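Stindside House Residents' Association
Minutes of the household meeting, January 2022

Present: Hazel Mahmoud (chair), Cletus Baptiste, Pacita Dizon, Keisha Kowalczyk (minutes)
Apologies: Georges Hakim, who had a dental appointment and sent a list of grievances in his place.

1. Minutes of the last meeting
Agreed, after Cletus asked for "shouted" to be changed to "raised the point". Changed.

2. Matters arising
The dryer is still making the noise. The man from Grosaditz has been, listened to it, agreed that it was a noise and charged £22. Hazel to ring them again and ask whether they do anything besides listening.

3. Folding
Pacita reported on the folding of shared laundry, which was handed to her in the autumn when she left the room to answer the door. Her position is that black T-shirts should be laid out flat on a bed, sleeves sorted, before anything else is attempted. Cletus's position is that a T-shirt can be folded in mid-air by a competent adult. He was invited to demonstrate on his own jumper and declined.
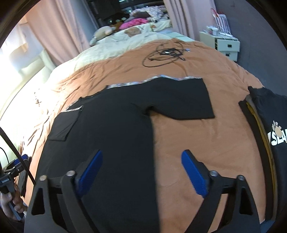 LAUNDRY AND LINEN

3.1 Sleeves. Pacita would like it recorded that a sleeve tucked in over the body is a sleeve half dealt with, and that the other one does not follow of its own accord. Agreed that both sleeves go in before the hem comes up. Cletus abstained.

3.2 Large black T-shirts. There are too many of these and they all look alike once folded. Hazel suggested a stitch of coloured thread inside the collar. Keisha offered thread but no stitching. Georges's list says, in capitals, that he is missing two. The meeting noted that Georges says this every month and has never yet been seen short of a T-shirt.

3.3 Where to fold. The kitchen table was ruled out in November following the beetroot. The ironing board is too narrow for anything bigger than a tea towel. Beds it is, and with the blanket pulled reasonably straight first.
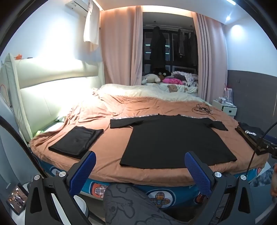
3.4 Piles. Folded things to be stacked at one end of the bed, leaving the middle clear for whatever is being folded. Piles must be collected by the evening. Pacita is not prepared to sleep round other people's clothes again – she did so twice before Christmas and has a shoulder to show for it.

3.5 Chargers and cables left on beds go back to their owners, neatly coiled or otherwise. Cletus asked what "otherwise" meant and was told to leave one out and see.

4. Money
The laundry kitty stands at £184. Arero have quoted £408 for a new dryer, delivery included, old one taken away. Hazel thought this fair. Cletus thought the noise could be lived with. Put off until February, when Georges can object in person.

5. Any other business
Keisha asked who had been using her fabric softener. The silence was minuted at her request.

Meeting closed when the washing machine finished. Next meeting in February, Hazel to bring biscuits.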